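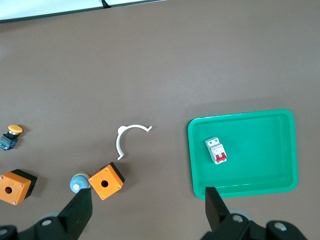 Sorting table, breaker in the green tray.

Kastano Shared Workshop
Arm Build Group, minutes
May 31, 2026

Present: Ayantu Bogale (chair and minutes), Rogelio Tan, plus the usual Sunday crowd, two of whom had to leave before item 4.

1. Last minutes
Accepted with one fix. The spare wrist cable is in the Macaraeg cabinet, second drawer, and the old minutes had it in the first. Rogelio has moved the label.

2. Where the arm is
Good news all over! The new finger plates are on and the wrist camera is sending pictures to the bench computer without dropping out. Rogelio put in two evenings on the bracket and it no longer wobbles when the arm slows down. Everybody wanted a turn at the controls, so we ran over on this item and didn't mind a bit.

The job is still the one we picked in January: take the mixed parts out of the donation bins and get them into trays, so that people building control panels can find a breaker or a push button without digging. We now have 437 pictures from the wrist camera. Of those, 376 are sharp enough to keep. The rest go in a separate folder and don't get deleted, please.

3. Parts and trays
Long talk, lots of ideas. The miniature breakers are a nice size for the fingers and everyone likes working with them. The pipe clips are harder. They lie flat and there isn't much to get hold of, and Ayantu thinks we should come at them from the open side. Rogelio would sooner pinch the band across its width. Both ways will be tried and written in the log.

Orange button boxes: agreed to treat the empty box as its own kind of part and keep it apart from the buttons. The software mixes them up if they share a name.

Trays: we talked over green against blue. The blue one is shiny and the overhead light leaves a white patch on its floor, and that patch could be taken for a white part. Options raised were a paper liner, a light sanding, or moving the lamp. Moving the lamp costs nothing, so that goes first.

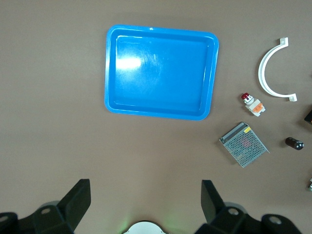

Photo: Arm Build Group, wrist camera

The mesh-cased power supply led to a good side discussion. It is big next to everything else and none of us wants it dropped. Agreed that power supplies get moved by hand until we have a grip force setting we trust. Ayantu would love to see the arm lift one by the end of summer and so would the rest of us.

4. Software
Rogelio showed the Pultlow script, now with a slow mode. Slow mode will be the default for anyone new at the controls. He also got the log to save the part name along with the finger opening, and that got a round of applause. Still to do: a clear message when the camera is unplugged. At present the program just sits there.

5. Money
The group has $70 left. Agreed to spend up to half on rubber pads for the fingers. Revport has them in sheets we can cut ourselves.

6. To do
Rogelio: move the lamp, take new tray pictures, start the clip tests.
Ayantu: order pads, write up the part names and pin them by the bench.
All: put push buttons back with the right contact blocks when you finish.

7. Any other business
Could we have the arm running for open night? Big yes from the whole room. Details next time.

Closed at 4:40. Bench cleared afterward.

Search minutes and notes
Enter keyword
Go

Recent items
Arm Build Group, minutes, January
Finger plates: drawing and cut list
How to book the big bench
Macaraeg cabinet, what is in which drawer
Pultlow script, notes on slow mode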